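# Can a Robot Do Your Chores Yet?

Suppose your job on Saturday is to clear the living room floor. There are blocks, socks, two library books and a plastic dinosaur. You would probably grumble, and then you would finish in ten minutes. A robot given the same job today might still be working at lunchtime, and it might put the dinosaur in the sock drawer.

Some machines already do chores. A dishwasher washes dishes, and a robot vacuum rolls over the carpet. These machines do well with one kind of work in one kind of place. The dishwasher can't carry the plates to the cupboard. The vacuum can't pick up a sock before it drives over it. Picking things up is the part that engineers are still working on.

## Why is picking things up hard?

Your hand has 27 bones, and your skin can feel when something starts to slip. When you grab a mug, you squeeze just enough and you don't think about it. Many robots have only two stiff fingers that open and close. A computer has to decide three things before they move: where the object is, which part of it to hold, and how hard to squeeze.

Boxes are fairly easy because they have flat sides that face each other. Objects with curves, gaps and thin ends are harder. If the fingers close on a slanted part, the object can spin or shoot out sideways, the way a wet bar of soap does. Soft things are harder again. A T-shirt has a new shape every time you drop it.

## Practicing on a computer

Robots learn by practice, much as you learned to tie your shoes. Real practice is slow, though, and things get broken. So a lot of it is done in a simulation, a kind of video game that follows rules about weight and pushing. In a simulation the robot can drop something thousands of times, and there is no mess to sweep up.

Gertraud Sutter runs a small robot workshop in Trindberg. Her team gave a computer model of a robot hand 244 different shapes to pick up. Some looked like things from a kitchen. Others were odd shapes that you would not find in any shop. The odd ones are useful because a real home is full of things the robot has never met before.

"If it only practices on cups, it gets good at cups," she says. "Then a child leaves a toy trumpet on the rug."

After the computer practice, the team tried 19 of the shapes with a real robot arm. It did worse there than on the computer. Real tables are a little bumpy, and real light makes shadows that can fool a camera.

## What about stores and factories?

Shop work can be simpler for a robot than housework. In a warehouse, the shelves stay put and the floor is flat. Meinrad Ruchti manages a parts warehouse in Galby, where a robot arm named Mekeo moves boxes from a belt to a cart. On a good day it moves more than 100 boxes before the morning break. People still pack the bags of loose screws and anything with an unusual shape.

## So, can they do it yet?

Some of it. A robot can often pick up one object that is sitting by itself on a plain surface. It has much more trouble with a pile, a drawer that sticks, or a bed that needs making. Tidying a whole room means doing hundreds of small jobs in a row, and one mistake can spoil the next step.

## Try it yourself

Hold a wooden spoon in each hand and use the two handles as robot fingers. Keep your real fingers off the objects. Try to lift:

- a small box
- a rolled-up sock
- a toy with a curved shape

Move slowly. Before each try, say out loud where you are going to grip. If the object turns or falls, choose two different places and try again. Then close one eye and have another go. It gets harder to tell how far away things are, and a robot with a single camera has to deal with that problem too.

Write down which object took the most tries, and where you were holding it when it finally came up off the table. 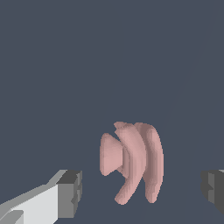
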